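Used gear sale returns to Waweru Hall

2024-03-18

The used music gear sale is back at Waweru Hall next month after a gap of two years. Around 400 people came to the last one, and organizer Kirsten Bélanger says tables for sellers are nearly gone. Guitars, amps, effects pedals and sheet music are all welcome.
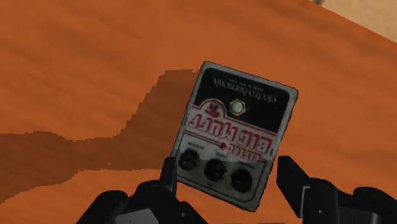
Selling and swapping

Sellers pay $14 a table and keep what they make. Swaps are free – just sign in at the door.

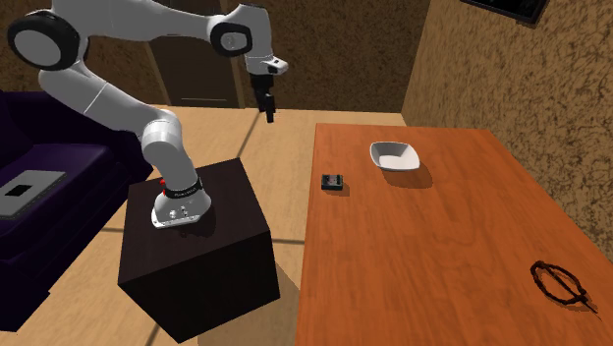 Doors open at 10 a.m. and the sale runs for six hours. Shabani Nyaga will check amps and cables before they go on sale. Larger items go on the long table, and anyone who needs a rest can use the purple couch. Parking is behind the building, off Seltau Street. To book a table, call the hall office before the end of the week.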